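Dramum Brush Rack and Ink Set: Set-Up Guide
Section 3: Getting Your Brushes Ready
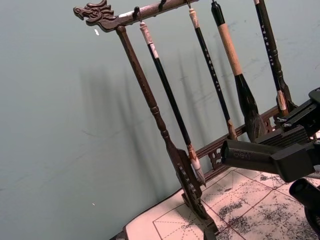
Fig. 3. Carved rack with dragon-head crossbar and four brushes on their hooks.

Now for the fun part! New brushes come stiff because the hairs are held together with a light starch, so they need a little care before they'll touch ink. Set aside half an hour and put on some music if you like.

Opening a new brush

1. Take off the plastic cap and throw it away. Don't put it back on later, as it traps water and bends the tip.
2. Fill a bowl with 500 ml of cool water.
3. Lower the hairs into the water up to the base. Keep the handle dry.
4. Wait until the hairs loosen, then press them gently between finger and thumb, working from the tip up. You'll feel the starch let go (it's oddly satisfying).
5. Change the water and repeat until it stays clear.
6. Shape the tip to a point and blot on a folded cloth.

CAUTION: Never use hot water. It softens the glue inside the handle and the hairs will start to shed.

Grinding your first ink

1. Put 88 drops of water on the flat of the stone with the dropper. Yes, we counted!
2. Hold the ink stick upright and move it in slow circles with very light pressure.
3. Test a stroke on scrap paper. If it looks gray, keep grinding.
4. Wipe the stick dry before you put it away, or it may crack.

Note: Bottled ink works too, but don't leave it on the stone overnight.

Cleaning and hanging

1. Rinse the brush under cool running water right after use. Ink that dries near the base is very hard to get out.
2. Squeeze out the water and smooth the tip.
3. Hang the brush by its loop, hairs down, away from sun and heaters.
4. Dust the rack with a soft dry brush. An old toothbrush is great for carved parts.

CAUTION: Do not oil or wax the metal hooks. The loops will slip.

Spare loops are part no. 193 and can be ordered from Achari. Practice sheets are in Section 4, with strokes drawn by Karthikeyan Mathew, and they're a joy to copy.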